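4.3 Recording the sorting episodes

The Unport data set holds 439 episodes. To add your own and have the numbers stay comparable with ours, set up the station the same way each time and follow the steps below.

1. Hang the green backdrop behind the bins. Creases are fine.
2. Put the bins in front of it: white for bowls, brown for spoons, light blue for chopsticks.
3. Stack the tan bowls to the left of the white bin.
4. Start the Flimari recorder and check that the wrist view is live.
5. Run one episode per object. Stop the recorder after the gripper has opened and backed away.

Note: Partly filled bins are allowed at the start of an episode. Log what is already in them under "start state". 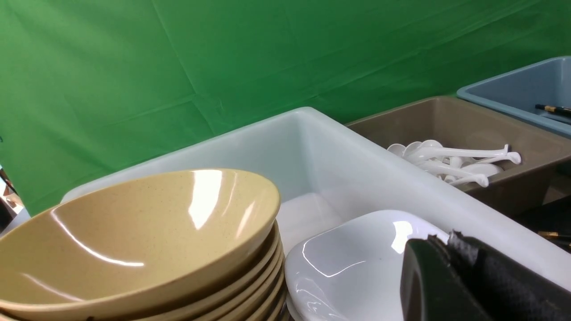
Tin-yau Lau objected to step 5 in the draft of this section. Single-object episodes, he wrote, teach the policy to stop after each bowl, and he would sooner record the whole stack in one go and cut it up later. We tried both. With 50 long recordings the policy trained on cut pieces often let go too early, so the step stands. His version is kept in the Sproģis branch for anyone who wants to repeat the test.

6. Label each episode as success, drop or wrong bin. A bowl resting on the rim counts as a drop.
7. Move the backdrop or one bin slightly before the next block. Write down which.
8. Copy the block to the Ukico server and run the checker. It rejects any episode with missing wrist frames.

Caution: Glazed bowls slip. Keep the closing force at level 2 or lower and look over the finger pad before each block - a worn pad changes the grip enough to show up in the results.

Episodes up to 251 were labeled by Waldemar Cieślak alone. Later ones have two labels each, and where they differ we kept the stricter one.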